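Notebook, Pesimthorpe bench, September
2 comments · 3 shares

Continuing the comparison of the two training mixes for the table task. Mix A is 300 demonstrations, all recorded by Birdie Lindqvist. Mix B has the same number, but divided between Birdie and Arlo Okafor, who moves the arms slower and stops more often before closing the gripper. The question from Sunita is whether the pauses of a second operator make the policy hesitate.

Rack stays in the middle between the two arms, mint-green dish at its lower left, cream box at the left edge. I did not change the lamp settings from the morning.
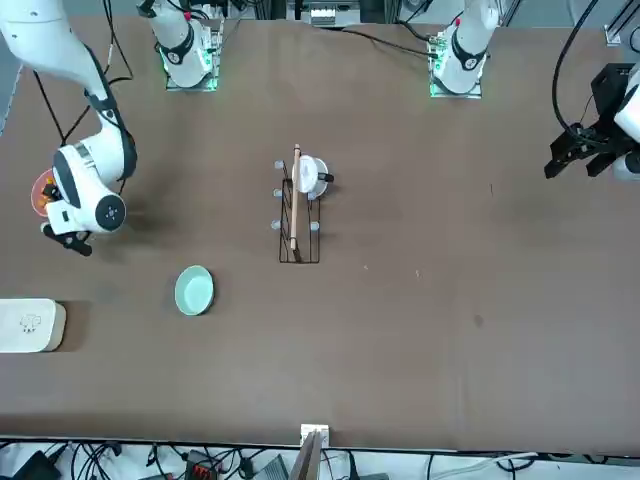
The first runs with Mix B gave me trouble in the log and not in the motion. The clock of the Huvari logger was nearly 4 seconds behind the clock of the arm controller, so the joint data and the video did not match. Tavion Calloway found the offset, and I repeated the runs from zero. Please do not use the files saved before 11:20, they have the old offset.

After the correction I measured the pause as the time when both arms are below the speed limit we agreed with Reginald. Mix A has shorter pauses. Mix B has longer ones, mostly before the grasp, as Sunita expected. But the position error at the moment of closing is smaller for Mix B, and this I did not expect. I checked it with the Itano script and also by hand on 3 runs — same result.

I am not yet sure that it comes from the second operator. Arlo recorded in the afternoon, after the calibration was renewed, so it can be also the calibration.
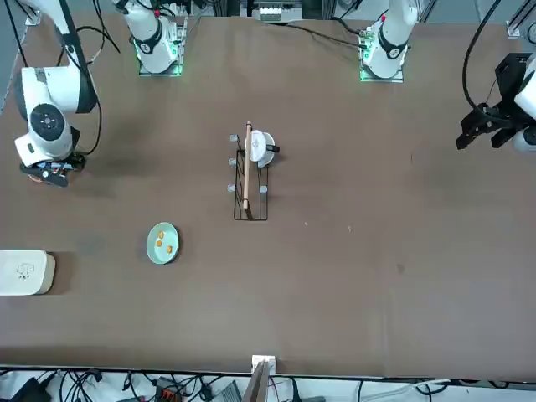
Right gripper low at the left side of the table, three orange pieces on the mint-green plate.

To do: ask Birdie for a small set with the new calibration. Train again with seed 976, the same as before. Send the pause plot to Reginald, he wants it for the Esposito report.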